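Sock month returns to Lemach with 1,146 pairs to beat

January 2, 2026
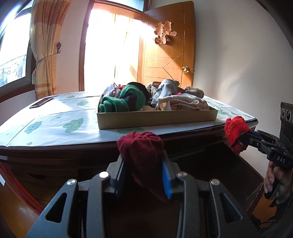
What counts as a pair?

Any two hand-knitted socks that fit the same size of foot. They don't have to match in colour, and after last year's wonderful heap of odd stripes we hope plenty of them won't!

The Lemach winter sock drive is open again, and the knitters of the town are already well into it. Last winter's total came to 1,146 pairs, the most since the drive began, and every one of them went out through the night shelter, the two food banks and the district nurses' round. Kiri Wihongi, who has run the drive from the start, would love to see that number go by before the snowdrops are over.

"I had people stopping me in July to ask for the pattern," she says. "In July! It was baking, and they wanted to talk about heels."

The pattern is the same plain one as before, a ribbed cuff and a long foot, knitted in the round on 4 needles. It comes in three adult sizes and, new this year, a child's size, which the food banks have been asking for. Printed copies are on the counter at Olteo, the wool shop on Bright Street, where there is also a basket of free part-balls for anyone who is short of a toe. Wool with a bit of nylon in it wears best. Pure wool is lovely, but it goes at the heel, and the nurses have asked for socks that will stand a machine wash at 40.

Olteo has put aside enough yarn for 200 pairs, to be given out to new knitters at the learners' evenings. These are held upstairs at the Nolano café from half past six, and you don't need to have held a needle before. Last winter's learners turned out some splendid things, including one sock so long that it was kept for the café wall (its partner is still being knitted, we're told).

Finished socks can be left at Olteo, at the library desk or behind the bar at the Nolano. Please tie each pair together with a bit of yarn and pin a note of the size to the cuff. Single socks are welcome too. Kiri keeps a drawer of them and is very good at finding them company.

If you would sooner darn than knit, there is a mending table this year for the first time. Bring your own holey socks, or take a few from the mending bag and bring them back when they're done. Darning mushrooms can be borrowed, and there are a couple of very patient people on hand to show how the weaving goes.

The drive closes at the end of the month, and the final count will be chalked up in Olteo's window.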